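Grace-and-favour residence

A grace-and-favour residence is a house or set of rooms owned by a monarch, a state or a public body and lent to a person, usually without rent, in return for service or as a mark of thanks. The term is mainly British. Similar arrangements exist in many countries under other names, such as service residence, official lodging or crown tenancy. The occupier does not own the property and cannot sell it, let it or leave it to anyone by will.

Residences of this kind have been given to retired officers, the widows of servants of a royal household, government ministers, judges, clergy, and relatives of a ruling family who have no public duties of their own. The question of who should pay for them, and for how long, has often been raised in parliaments and in the press.

Terminology

The phrase comes from the wording of older warrants, which stated that rooms were held "by the grace and favour" of the sovereign. It described a permission that could be withdrawn. In everyday use it now covers almost any free or cheap home that comes from the state, including homes attached to a particular office. Some writers keep the two apart. On the stricter use, an official residence goes with a post and must be left when the post ends, while a grace-and-favour residence is granted to a named person and may be held for life.

The word "apartment" in this setting can mean anything from two rooms on an upper floor to an entire wing with its own staircase, kitchen and garden door. Older lists of apartments are hard to compare for this reason, and a palace may appear to have lost half its apartments between one list and the next when several small ones have been joined together.

Origins

Early royal courts moved from place to place, and those who served at them expected to be housed and fed. When courts settled in fixed palaces, the right to lodging stayed. A court officer might hold rooms in several palaces at once and use each for only a few weeks in the year. Lodgings were ranked by how near they stood to the ruler's own rooms, and disputes over them take up a good deal of space in household records.

Once a palace was no longer used by the court, its rooms stood idle and still had to be roofed and kept dry. Lending them out was a cheap way of keeping the building in use. The occupiers were expected to heat their own rooms, pay their own servants and carry out small repairs. Many found this costly, and letters asking for a smaller apartment are nearly as common as letters asking for a larger one.

During the nineteenth century the grants became more regular. Applicants were asked to set out their family's service and their own income. Widows of officers killed abroad were often preferred, and some palaces came to be known as quiet communities of elderly women. Rules were issued on the keeping of dogs, the hanging of washing, the use of carriages in the courtyards and the number of nights an apartment might be left empty.

Forms of tenure

Most grants have been made by warrant or licence. A licence gives a right to occupy but creates no lease, so the protections that ordinary tenants have in law do not usually apply. The main forms are:

Life grant. The occupier may stay until death. A surviving husband or wife may be allowed to remain, though this is normally a separate decision.

Grant during service. The occupier must leave when employment ends, often after a short period of notice.

Grant at pleasure. No term is stated, and the grant may be ended at any time.

Reduced-rent tenancy. The occupier pays a rent below the market level. This form has become more common as free grants have declined.

Conditions vary widely. Some licences forbid any paid business on the premises. Others require the holder to live there for a set part of the year, or to open certain rooms to visitors. Furniture may be supplied from a central store, in which case it is listed at the start of the grant and checked at the end.

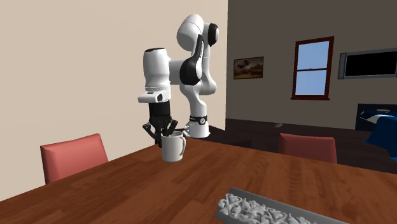 Costs fall into several groups, and they are not always met by the same body. The structure of the building is normally the owner's responsibility. Inside decoration, fuel, water and local taxes may fall on the occupier, on a household budget or on a government department. Security is a further item and is commonly paid for by the police or an interior ministry, so it may not appear in the accounts of the residence at all. This division makes it hard to give a single figure for what a residence costs.

The Kellholm lodgings

The lodgings at Kellholm are a well-documented small group of grace-and-favour homes. The house was built as a hunting seat and passed to the public estate when the family that held it gave up its rights. By then the main block had been divided into eight lodgings, reached from two staircases and a covered passage along the north side. The old kitchens served all eight until separate stoves were put in.

Grants at Kellholm were made to retired members of the household staff and, in a smaller number of cases, to cousins of the former ruling line. The surviving register gives the name of each lodging, the annual sum set aside for its upkeep and the reason for the grant. Lodgings were named after the direction they faced or after a feature of the room, such as the Clock Lodging, whose occupier was required to wind the clock and was allowed extra coal for doing so.

A review of the estate found that the rents of the surrounding farms no longer covered repairs to the roof. New life grants were stopped, and lodgings were let on the open market as they fell vacant. The last holder of a life grant kept her rooms on the original terms. The Clock Lodging is now the estate office.

Didevcombe and Laltow

Two later cases are often discussed together as they ended in opposite ways.

Didevcombe was a country house of moderate size held by the state for the use of a junior royal couple. When the couple withdrew from public duties and moved abroad, they kept the house under a grant at pleasure. It stood unoccupied for most of the year, though gardeners and a guard remained on the public payroll. A petition asking for the grant to be ended was debated in June, and the couple offered to pay a rent of 875 a month in the local currency. Critics pointed out that houses of similar size nearby were let for far more. The offer was accepted for a single year, after which the grant was given up and the house was leased to a school.

Laltow, a town house with a walled garden, was granted to the widowed sister of a former head of state. Local people were largely in favour of the arrangement, and the town council wrote to say that her presence had helped to keep the market and the library open. The ministry responsible had proposed to sell the building. After receiving the letter it agreed to a life grant, on condition that the garden was opened to visitors in the summer months and that no public money was spent on the inside of the house. The entry charge for the garden is paid into the repair fund.

The Preda rules

Following the Didevcombe debate, a set of standard terms known as the Preda rules was drawn up and later copied in several other places. They take their name from the building in which the drafting meetings were held. The rules provide that:

every grant must be in writing and must state when it ends;

the names of occupiers must be published, except where the police advise against it;

an occupier aged over 70 may not be moved without being offered another suitable home;

any residence left empty for more than 200 days in a year must be reviewed;

the cost of security must be shown separately from the cost of the building.

The rule on empty residences has caused the most difficulty. It does not say what counts as occupation, and a house in which only staff are living has been treated as occupied in some reviews and empty in others. The rule on age has been criticised as well, mainly by those who think it turns a grant at pleasure into something close to a life grant.

Criticism and support

Objections to grace-and-favour housing usually rest on cost, fairness and secrecy. Large historic buildings are expensive to keep, and a free home in one of them can be worth more than a salary. Where grants are made privately, taxpayers have no means of judging whether they were deserved. Feeling tends to be strongest where the occupier carries out no public work or spends most of the year in another country.

Those who defend the practice say that old buildings decay faster when empty, and that a resident who notices a leak on the first night may save a large repair bill. They also argue that relatives of a ruler can face risks which they did not choose, and that housing them within a guarded estate is cheaper than guarding a private home. Supporters of official residences for ministers make a similar point.

Opinion polls on the subject are sensitive to wording. Questions that mention taxpayers tend to produce a more hostile answer than questions that mention heritage or safety, and few polls distinguish between free homes and those let at a reduced rent.

Present position

The number of free life grants has fallen in most places where they were once common. Palaces that formerly housed dozens of private occupiers are now largely given over to visitors, offices and staff flats. Where grants continue, they are more often tied to a post, limited in time and subject to some rent. Holders of older grants have generally been allowed to keep them.

See also

Civil list
Crown estate
Dower house
Official residence
Tied cottage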